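Why do we have so many kinds of cups??

Drinks are runny. That's the whole problem. A liquid can't hold its own shape, so it borrows one from whatever you pour it in. Pour juice in a tall glass — tall juice. Pour it in a bowl, wide flat juice. Same juice!

So people make things to hold it. Two big families really. Stuff for KEEPING drinks and stuff for DRINKING drinks.

Bottles are for keeping. Look for the skinny neck. A small hole means you can pour slowly, and one little cap is enough to shut it. Mugs and cups are for drinking, so they are wide open on top. Good for your nose too, you can smell the cocoa.

Quick look at some of both kinds:

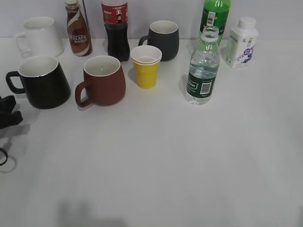

Mugs, a paper cup and bottles, all on one white table.

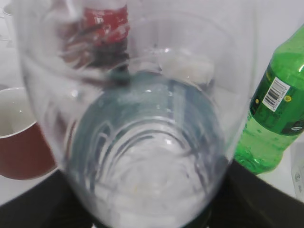
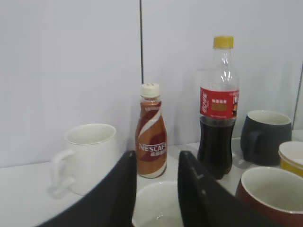
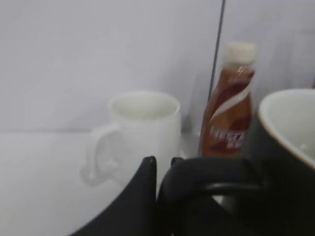 Coffee drink in a little bottle, white mug with a handle on the left.

OK now what are they made of.

Ceramic. Starts out as soft clay, then gets baked in a super hot oven called a kiln. The potter in Jillholm, Themba Mkhize, does his first baking at 800 degrees Celsius. Your oven at home can't do that!! Then comes glaze, which melts into a shiny coat so the tea doesnt soak in. Ceramic gets warm slowly and stays warm a while. It's heavy, and it breaks if you drop it.

Plastic. Light, bendy, and lots of it is see-thru so you can tell how much is left. Fizzy drinks push on the inside of the bottle — that push comes from gas squeezed into the drink — so soda bottles have to be tough and close up tight. Open one and pssst, out comes gas.

Paper. Wait, doesn't paper get soggy? Yes, so paper cups have a very thin lining on the inside to keep the drink off the paper.

And handles! A mug of hot tea is too hot to hug with your fingers. The handle sticks out in the air so it stays cooler then the sides. Nhàn Kiều is 4 and her grandpa, she calls him Ông, lets her carry his mug only when its empty. Smart.

Try this Thursday after school. Get a tall thin cup and a short fat one. Fill the tall one with water, guess if it will all fit in the short one, then pour. Do it over the sink please. Write down your guess first, no cheating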